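How do you count trials when a humanoid bumps the furniture?

Posted by Catow, Monday, December 30, 2024

I'm writing up a small study on whole-body control and I'm stuck on how to report the results. The task is simple to state: the robot walks up to an office chair, gets a hand on it and pushes it to a marked spot. We trained on 239 teleoperated demonstrations and then ran 100 trials of the learned policy. In 11 of those the chair ended up in the right place, but the robot knocked it with a leg on the way. Do I count them as successes, failures, or leave them out? My supervisor says it's my decision as long as I explain it.

Stismont

Don't leave them out. Report final position as one measure and unplanned contact as another, and give both over the full 100. If you drop the 11, your rate is no longer over the trials you ran and a reviewer will ask where they went. I'd also say when you settled on the rule. If it was after you had seen the results — which it sounds like — put that in the paper, it only takes a sentence.

heler_lab

just call them failures, safest option

Sarmiento

I wouldn't call them all failures. It depends what you claim. If the claim is "moves the chair to the target" they are successes. If it's "moves the chair using the hands only" they aren't. We had the same argument in November and ended up having 2 people label every trial from video without knowing which policy was running, then we published how often they disagreed.

The other thing is the chair itself. Casters swivel, so the starting angle of each one changes how the chair moves off — more than you'd expect on a tiled floor. Reset them the same way every time, or randomise them and say so. The same goes for a chair with a writing tablet: keep it folded down for every run or treat it as a separate condition. 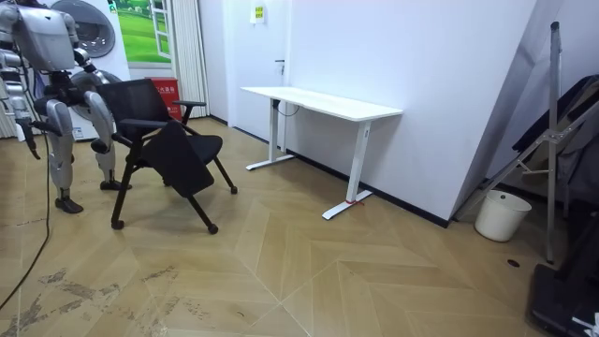
I'd write down the starting distance between the feet and the chair base as well. If most of your 11 come from the close starts, that's a result you can report, and it would tell you where to collect more demonstrations.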